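Kids' Corner > Tidy Up! > Small Stuff

Where Do All the Little Things Go?

Rings. Hair ties. That bracelet you got in February and lost by lunch. Small things get lost fast! They roll, they hide in blankets, they end up in the vacuum. So let's talk about trays.

A tray is a flat box with low sides. Low is good. You can see everything in it, and your hand fits in easy. The sides stop round things from rolling off.

You don't need to buy one. The lid of a shoe box works great. Put a painting in the bottom and it looks fancy. Old painting, new painting, any painting. Let the paint dry first tho.
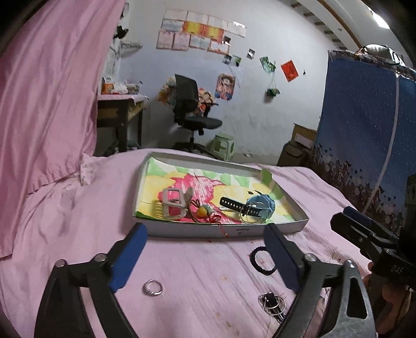
Why do small things get lost more than big things?
Small things fit into small gaps, like the crack beside a matress or the space under a rug, and they are light, so one bump can send them flying.

OK, so how to do it.

First, get it all in one spot. A bed is good for this. Nice and soft, so nothing bounces. Spread things out so you can see them.

Next, sort. Hair things with hair things. A bracelet goes with other bracelets. Watch gets its own space, it's the chunky one!

Then put them in the tray, big stuff first. Little stuff goes in the gaps. Strings and cords? Lay them flat or they tangle. A tangle is when strings loop around each other and won't let go. Very annoying.

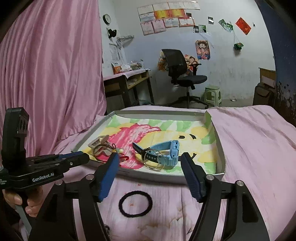
A watch and thin bangles share the tray, with a black hair tie still on the bed.

Did you know? A bangle is a bracelet that doesn't open. It's a stiff ring and you slide it over your hand. A hair tie is stretchy, so it goes back to its own shape after you pull it. Try it. Stretch, let go, back to a circle.

Quick tips:
- tray lives in one place. Always the same place
- rings and beads are NOT for babies or pets, keep the tray up high
- empty it out now and then and shake out the dust
- up to 8 things is plenty for a small lid, more than that and it's just a pile

Got a favorite tray thing? Draw it! Then line your next tray with the drawing.

Search Witedlow Kids
type a word here... Go

More to read
Why Socks Go Missing
How a Watch Tells Time
7 Things to Make From a Box
What Is a Knot?
The Holloway Button Jar: 200 Buttons, Sorted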